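Home Support Tickets Community Status Sign in

Ticket: Nestine skips chair, claims chair is done
Product: Nestine room-tidying agent, Birkell arm, firmware 8
Priority: Low (customer disagrees)
Status: Open

Reported by customer, Tolness site

Your release notes from February say the Nestine "handles everyday household pickup with little or no supervision." I would like to discuss the word "handles."

The job is a plain one. Pick up a towel, put it in a basket. Pick up a bottle, put it on the shelf. I gave it the short list of chores from the setup guide and let it run through the list 87 times over the month, which is more tidying than my home has had since I moved in. It completed the bottle chore most times. It completed the towel chore when the towel was flat. When the towel was in the shape towels are in, it closed its fingers on the air just above, lifted the air, carried the air to the basket and logged a success.

I have attached the log. Please look at the column called "confidence." It never drops below 80, including on the run where it put nothing in the basket three times and then told me the basket was full.

Support reply, 9:40 am

Thank you for the detailed report. Success is judged from finger position at the time of release. If the fingers close fully, the grasp should be marked as missed. Could you check that the closed-position value was saved after calibration? Settings, Arm, Fingers, Saved Values. Please also confirm which floor setting you are using.

Customer reply, 11:15 am

The saved value was blank. I calibrated again and it saved this time. Floor setting is "mixed."

Misses are now marked as misses, so I have an honest machine that still can't pick up a towel. I count this as progress. My success rate went from perfect to poor in one afternoon and I have never trusted it more.
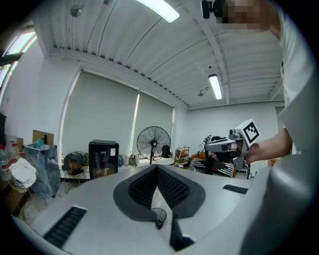

On to the chair. The Nestine rolls up to it, stops, waits 8 seconds and reports "surface clear." The surface had a sweater and two pillowcases on it. I moved the sweater to the floor and it found the sweater right away. I put it back on the chair and the sweater ceased to exist. I tried the same thing with a dish towel, same result.

Support reply, 2:05 pm

This is helpful. Soft items on soft furniture are a known limitation. With the floor setting on "mixed," the agent may group fabric on a chair with the chair itself. Please try the following:

1. Change the floor setting to "hard."
2. Turn off "merge similar surfaces."
3. Restart the arm and the base, in that order.
4. Run the chair chore 3 times and send the new log.

Customer reply, 4:50 pm

Done in that order. Results:

Run 1: Found the sweater. Picked it up by one cuff. Dropped it on the way.
Run 2: Found the sweater. Also found the seat cushion. Chose the cushion.
Run 3: Sweater in basket. Took six minutes. I watched the whole thing standing up.

My neighbor has a Zaidi unit and reports that it won't go near chairs at all, so I suppose you are ahead. I'd still like the cushion thing fixed. Until then I'm tidying the chair myself, with little or no supervision.

Support reply, 5:20 pm

Logs received and passed to the grasping team. The cushion pick has been filed as a separate issue and linked to this ticket. Please leave "merge similar surfaces" off for now. We are keeping this ticket open.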